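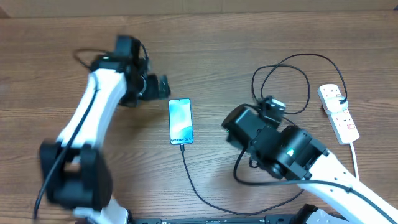

Where is the best place in the house to charge a phone?
A hard, flat surface such as a table, with nothing lying over the phone and enough slack in the cable that a passing elbow won't drag it to the floor.

GEMEN OPENS ITS CHARGING TABLE WORKSHOPS IN FLISTHORPE

Flisthorpe, June 20, 2022

Gemen, the furniture workshop on the old station road in Flisthorpe, is very pleased to announce a summer programme of evening workshops on a subject that most of us live with every day and hardly ever sit down to think over: the table where the phones get charged. The workshops are open to anybody, they cost £14 a head including tea and something to eat with it, and those who come are warmly encouraged to bring a photograph of their own table at home in whatever state it happens to be in.

The idea goes back to February, when Gemen held an open evening for customers who had bought its Imai table and wanted to know how to look after the top. The talk was supposed to be on oiling and on getting rid of cup rings, and it did cover both, but the questions afterwards kept coming round to cables. People wanted to know where to put the power strip, whether it was all right to drill a hole through a good piece of wood (it is, if you're careful, and we'll show you how), and what on earth to do with two metres of lead when the socket is only an arm's length away. The talk ran well past closing time and the kettle went on three times.

"I make tables, so I notice what people put on them," said Takeshi Kaneko, who founded Gemen and still planes a good many of the tops himself. "When I deliver one, the first thing to land on it is usually a set of keys, and the second is a phone with its charger. I used to be a little sad about that. Now I ask where the nearest socket is before I take any measurements, and I think the tables are better for it."

Each workshop lasts two hours and has room for 11 people, that being the number of stools that fit comfortably round the long bench. The first half is spent on the cables themselves. Takeshi and his colleagues will go through choosing a lead of a sensible length, coiling up the spare so that it doesn't kink, and fixing it so that the plug end stays on the table when the phone is lifted away. They will also talk through power strips, which so often end up on top of the table among the post and the pencils because there is no obvious home for them anywhere else. A shelf or a shallow tray under the top will do nicely in most houses, as long as the strip has air round it, isn't buried under paper and can be reached easily when you want to switch it off. Strips should never be plugged one into another, and a lead with a split or a soft, bulging place near the plug should be thrown away, however fond of it you may be.

The second half is given over to wood, and we hope it will be just as useful. Cables are hard on a tabletop in small ways. A plug dragged across an oiled surface leaves a fine scratch, and grit under a charging block will do the same over a winter. Everyone will have a sample board to practise on, with oil, cloths and fine paper provided, and may take the board home afterwards. Those who would like to try fitting a cable grommet can do so under supervision, using the workshop's own drills. Please wear something you don't mind getting oil on, and tie long hair back.

To go with the workshops, Gemen is also bringing out a small addition to the Imai table, which customers have been asking after for quite a while. It is a slim oak tray that hangs beneath the back edge of the top and takes an ordinary power strip, with four notches along the front for leads to come up through. The tray costs £30 and fits every Imai table the workshop has made, including the very early ones with the thinner rail. If yours has been altered or cut down, do ring first and we'll happily talk it over, or bring the table in if you have the means to carry it.

Gendlow, the hardware shop in the market square, has kindly agreed to keep the tray in stock alongside the oil and cloths, which will save a good many people the walk up the hill. Gendlow will also take bookings for the workshops over its counter, as we know that plenty of our neighbours like to arrange these things in person.

"I don't want anyone to feel told off," Takeshi added. "My own kitchen table has a charger at one end and a loop of cable I've been meaning to shorten for a year. We'll have a nice evening, you'll go home with a tidier plan, and if you only ever move the power strip off the table, well, you've got your elbow room back."

Bookings open today at the Gemen workshop and at Gendlow. The workshop is all on one level, with a wide door and parking in the yard. Children are welcome if they come with an adult, though the drilling is for over-sixteens only. Anybody with an allergy to nuts should mention it when booking, as one of the oils we use contains walnut and another can be put out in its place.

Members of the press who would like to visit, photograph the tray or try the sample boards for themselves are asked to call in at the Gemen workshop in Flisthorpe, where Takeshi Kaneko will be glad to show them round.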